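Popping yield and kernel moisture

I have been storing the Sombridge kernels in three jars since November, all from the same sack, to see how much the lid matters. One jar has a rubber seal, one a screw cap, and one a cloth tied over the top.

Each test used 64 grams of kernels in the same lidded pan, on the same ring. The sealed jar left 3 grams unpopped. The cloth jar left 22 - a poor result, and the popped pieces were small and tough.
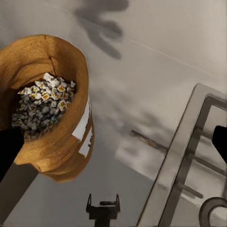
A reader in Workirwood wrote that the cloth jar could be rescued with a spoonful of water, shaken daily and left shut for a week, and that weighing the jar before and after was the only way to know how much had gone in.

I tried it with 430 grams. Most of the water was taken up by the fourth day. The leftover count fell, though it stayed above that of the sealed jar. I added the water in one go, and smaller doses may spread more evenly. The screw cap jar is next.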